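공유 48 · 댓글 6

"로봇이 들어오고 나서 제 책상이 더 지저분해졌어요"
요르나르드 공구 시험실의 로난 오 코날(Rónán Ó Conaill) 씨를 만나다

월요일 아침에 약속을 잡은 것은 순전히 제 욕심이었습니다. 한 주가 시작될 때 작업장이 어떤 얼굴을 하고 있는지 보고 싶었거든요. 요르나르드(Jornard)의 문을 열고 들어서니 로난 오 코날 씨가 벌써 커피를 두 잔 내려놓고 기다리고 있었습니다. 한국에 온 지 9년, 말끝마다 붙는 "그쵸?"가 저보다 더 자연스러운 분입니다.

요르나르드는 수공구와 작은 부품을 받아 분류하고, 점검하고, 세트로 다시 꾸려서 내보내는 회사입니다. 공구를 빌려 쓰는 공방과 정비소가 주된 고객이고, 돌아온 물건을 제자리에 맞춰 넣는 일이 하루의 대부분이라고 해요. 이 일의 일부를 로봇 팔에 맡기는 계획에는 '플라눔(Planum)'이라는 이름이 붙어 있습니다.

"처음에 그 이름을 들었을 때는 다들 시큰둥했어요. 또 뭐가 하나 생기는구나, 그랬죠. 저도 그랬고요. 저는 원래 포장 쪽에서 일하던 사람이에요. 기계공학을 배운 적도 없어요. 그런데 물건을 제일 많이 만져 본 사람이 필요하다고 해서, 손을 들었다기보다는 옆에서 밀어서 나왔습니다." (여기서 한참 웃으셨어요.)

그래서 지금 하는 일이 정확히 무엇이냐고 물었더니, 설명이 길어질 거라며 의자를 당겨 앉으셨습니다.

"아침에 오면 작업대 위에 물건부터 놓아요. 로봇이 집을 것들이죠. 그다음에 이걸 어디서부터 잡을지, 얼마나 세게 잡을지 정해 주고, 한 번 돌려 보고, 안 되면 고치고, 또 돌려 보고. 사람은 육각 렌치를 볼 때 아무 생각 없이 손잡이를 잡잖아요? 그런데 그 '아무 생각 없이'를 하나하나 풀어서 적으려니까 얼마나 어려운지 몰라요. 작년 겨울에는 1000번 넘게 집어 보게 한 공구도 있어요. 꿈에도 나왔어요, 진짜로."

저는 그 대목에서 조금 놀랐습니다. 자동화라고 하면 사람이 물러나고 기계가 혼자 조용히 돌아가는 모습을 떠올리게 되는데, 이야기를 들을수록 사람 손이 더 바빠 보였으니까요. 그렇게 말씀드렸더니 고개를 크게 끄덕이셨습니다.

"맞아요, 바빠요. 다만 바쁜 종류가 달라졌어요. 예전에는 오후 네 시쯤 되면 손목이 아팠거든요. 같은 동작을 계속하니까요. 지금은 손목 대신 머리가 아파요. 저는 이쪽이 낫더라고요. 그런데 이쪽이 더 싫다는 동료도 있어요. 음악 들으면서 손만 움직이는 시간이 좋았다고요. 그 마음도 저는 이해해요. 그런 시간이 하루에 얼마쯤은 있어야 사람이 쉬죠."

일자리 이야기도 조심스럽게 꺼내 보았습니다. 로난 씨는 커피잔을 한참 만지작거리다가 대답하셨어요.

"포장팀에 다섯 명이 있었고, 다섯 명 다 아직 여기 있어요. 그중 두 명은 저랑 같이 이 방에서 일하고요. 그런데 앞으로도 그럴 거라고 제가 약속할 수는 없잖아요. 제가 사장도 아니고요. 회사에 제가 부탁한 건 하나예요. 뭔가 바뀔 거면 바뀌기 전에 말해 달라. 2월에 근무표가 바뀔 때는 미리 설명회가 있었어요. 그건 고마웠습니다."

교육은 충분했느냐는 질문에는 표정이 조금 달라졌습니다. 첫 교육이 너무 짧았고, 나눠 준 교재에는 프로그램 화면 설명만 잔뜩 있었다고 해요. 정작 로봇 옆에 서 있을 때 몸을 어디에 두어야 편한지는 동료들끼리 부딪쳐 가며 익혔다고요. 그래서 지금은 새로 오는 사람에게 로난 씨가 직접 반나절을 내어 줍니다. 화면은 나중에 보고, 먼저 팔이 움직이는 걸 옆에서 가만히 지켜보게 한답니다.

이야기가 길어지자 로난 씨가 "말로만 하지 말고 가서 보시죠" 하며 먼저 일어나셨습니다. 시험실에는 바닥에 구멍이 촘촘한 검은 작업판이 깔려 있고, 노란 손잡이와 빨간 손잡이의 육각 렌치 세트가 받침대에 꽂힌 채 나와 있었어요. 하얀 로봇 팔의 집게가 노란 쪽 바로 위까지 내려와 있었고요.

"색이 이렇게 다르면 사람한테는 쉬워요. 노란 거 주세요, 하면 끝이죠. 로봇한테는 손잡이가 저렇게 모여 있는 게 문제예요. 하나만 집으라고 하면 옆의 것까지 건드리거든요. 저는 이 작업대가 좋아요. 제 책상은 점점 지저분해지는데, 그게 다 여기 올려 볼 물건을 모으느라 그런 거예요. 집에서 아내가 뭘 버리려고 하면 제가 막아요. 잠깐만, 그거 모양이 재미있는데, 하고요!"

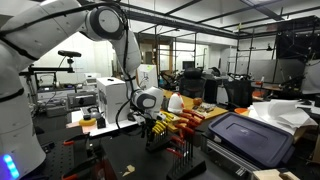

다음 작업장으로 가는 길

플라눔의 다음 단계는 그루트덴(Grutden) 창고입니다. 시험실에서 다듬은 작업을 실제 반납 물량에 써 보는 곳인데, 로난 씨도 일주일에 이틀은 그쪽으로 출근하게 된다고 해요. 걱정되는 게 있느냐고 물었더니 뜻밖에도 점심 이야기를 하셨습니다.

"거기는 식당이 멀어요. 농담 같지만 저한테는 중요해요. 여기서는 다 같이 먹으면서 오늘 뭐가 안 됐는지 얘기하거든요. 고칠 방법이 회의 때보다 밥 먹을 때 더 많이 나와요. 그쪽 분들하고도 그렇게 지내고 싶어서, 첫 주에는 제가 도시락을 넉넉히 싸 가려고요."

헤어지기 전에, 예전 포장대가 그립지는 않은지 여쭤 보았습니다. 가끔 바쁜 날에는 내려가서 한 시간쯤 거든다고 하시네요. 손이 아직 기억하고 있어서 기분이 좋다고요. 그러고는 남은 커피를 마저 드시고 다시 시험실로 들어가셨습니다.

이 글이 마음에 드셨다면 뉴스레터를 구독해 주세요. 새 인터뷰를 이메일로 보내 드립니다.

문의하기 | 이용약관 | 개인정보 처리방침 | 맨 위로
© 일터 인터뷰. 무단 전재 및 재배포 금지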